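Ein Nachmittag bei den Zetel Hornets, oder: wie ich doch noch Baseball verstanden habe

Also, ich gebe es gleich zu: Bis zu diesem November hatte ich von Baseball ungefähr so viel Ahnung wie von Quantenphysik. Ich wusste, dass man wirft, dass man schlägt und dass die Leute dazwischen ziemlich lange herumstehen. Aber als der Verein in Zetel zum Tag der offenen Halle eingeladen hat, mit Schlagkäfig zum Ausprobieren und Wurfmessung, da habe ich mir die Sportschuhe geschnappt und bin hingefahren. (Mit dem Bus. Wer das schon mal gemacht hat, weiß, dass man danach sehr gut ausgeruht ist.)

Die Halle liegt ein Stück hinter dem Ortsausgang, eine alte Reithalle, in der die Hornets seit ein paar Jahren ihr Wintertraining machen. Kunstrasen drin, zwei lange Netztunnel, hinten ein aufgeschütteter Wurfhügel unter einer Plane. Es war kalt! Ich hatte mir Sport in der Halle irgendwie wärmer vorgestellt. Um 14 Uhr ging es los, und da standen schon erstaunlich viele Leute mit hochgezogenen Schultern vor der Anmeldung, vor allem Familien, dazu eine ganze Schulklasse aus Joltau, die lautstärkemäßig locker für drei Schulklassen gereicht hat.

Durch den Nachmittag geführt hat uns Duangjai Intarasuk. Sie trainiert die Pitcher der zweiten Mannschaft und kann erklären, meine Güte. Den Unterschied zwischen Fastball und Curveball hat sie uns mit einem Ball in der Hand gezeigt, ganz langsam, Finger für Finger: wo die Naht liegt, wann das Handgelenk nachgibt, warum der Ball am Ende wegtaucht. Danach durften wir selber. Mein Curveball ist kein bisschen weggetaucht. Er ist einfach früher gelandet.

Spannend fand ich, was sie über Saisonverläufe erzählt hat. Ihr bester Linkshänder hatte wohl ein ziemlich wildes Jahr, mal sechs Innings fast ohne Gegenpunkt, dann wieder nach dem zweiten Inning unter der Dusche. Ich habe gefragt, woran so was liegt, und sie meinte: meistens am ersten Wurf. Wenn der erste Pitch gegen einen neuen Schlagmann ein Strike ist, sieht der ganze Rest anders aus. Seitdem führt sie darüber Buch, in einer dicken Kladde, mit Bleistift. Für die abgelaufene Saison stehen da 487 Würfe von ihm drin. Ich durfte reinschauen und habe kein Wort verstanden, lauter Kürzel und Häkchen.

Zwischendurch war Pause, und ich hatte einen Bärenhunger.

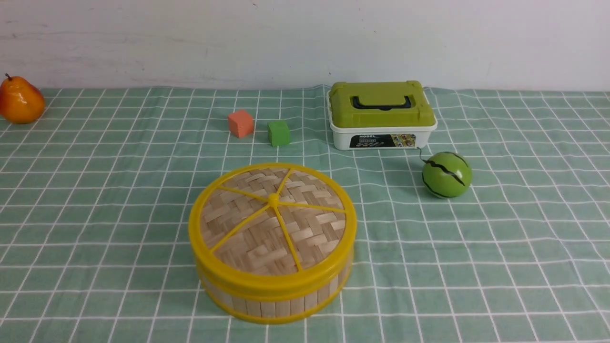 Dämpfkorb auf mintgrünem Tischtuch

Zum Essen kann ich nur sagen: Ich habe zweimal angestanden, und beim zweiten Mal war es mir kein bisschen peinlich. Am Nebentisch ging es derweil um die Frage, ob die Erste im nächsten Jahr den Aufstieg packt. Die Meinungen gingen auseinander, und zwar heftig. Ein älterer Herr mit Hornets-Mütze war sich sicher, dass es am Shortstop scheitern wird. Seine Enkelin war sich sicher, dass er das jedes Jahr sagt.

Danach der Schlagkäfig! Darauf hatte ich mich am meisten gefreut und auch ein bisschen davor gefürchtet. Die Wurfmaschine wird von Rungnapa Petchrat bedient, die selber als Catcherin spielt und einem vorher Helm und Schläger in der passenden Länge heraussucht. Es gibt einen Schläger aus dem Vereinsbestand, auf dem groß „Kamolrat“ steht, den wollten alle Kinder haben, ich habe nicht herausbekommen, wieso. Ich bekam einen anderen, leichteren, und die Ansage: Knie locker, Kopf ruhig, nicht die Augen zumachen. Leichter gesagt! Die ersten Bälle waren schon im Netz, da hatte ich noch gar nicht ausgeholt. Dann hat Rungnapa die Maschine etwas langsamer gestellt, und irgendwann machte es tatsächlich klack. Dieses Geräusch, Leute. Ich verstehe jetzt, warum man sich das antut.

Die Wurfmessung habe ich auch noch mitgenommen, eine Radarpistole auf einem Stativ und eine Tafel für die Tagesbesten. Bei mir standen am Ende 49 km/h. Der Junge vor mir, höchstens zwölf, hatte über 80. Ich habe freundlich gratuliert und mich dann wieder ans Netz gestellt.

Zum Abschluss haben die Hornets noch ein kurzes Trainingsspiel gegen die Gäste von Rulbridge gezeigt, nur zwei Innings und mit weichen Bällen. Mein Bus ging leider mitten im zweiten, das Ergebnis kenne ich also nicht. Falls jemand von euch länger da war, schreibt es mir gern in die Kommentare!

Wer selbst mal reinschnuppern will: Probetraining geht den ganzen Winter über, Handschuhe kann man leihen. Und zieht euch dicke Socken an.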